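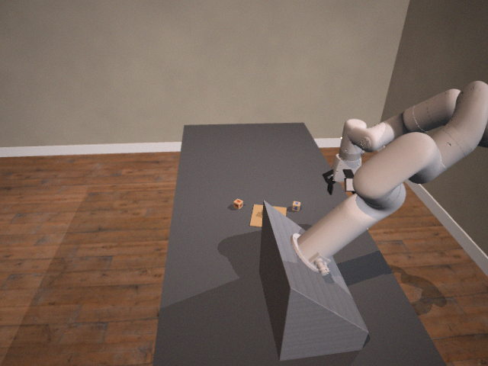

Mounting an arm on a slope used to mean a week of guesswork with shims and a level, according to Yiğit Özkan, and being able to try the angle in simulation first has changed how his group plans a cell.

SATUSBERG, 14 September 2020 - Plaretell today released Kindholm 4, a new version of its simulation package for robot arms on angled mounts. The software lets users place a jointed arm on a sloping pedestal, fit a two-fingered gripper and test tabletop tasks before any hardware is ordered.

Kindholm 4 comes with 21 ready-made tabletop tasks, among them moving small cubes onto a mat. Users can change the slope of the pedestal, the position of the arm on it and the starting places of the objects. Each change is saved with the run, so a result can be repeated later on another computer.

The new version also adds a reach check. It marks the parts of a table that the gripper cannot get to at a given mounting angle - a common request from customers of the previous release.

"Most of our users have one table and one arm, and they want to know where to drill," said Erdal Çınar of Plaretell. "We built this version for them."

A single license costs $1,657 and includes 500 hours of hosted computing time. Current customers can upgrade at no charge until the end of December. Licenses are sold directly by Plaretell and through its distributor, Sakamoto.

Trial copies are available on request from the Plaretell sales office in Satusberg.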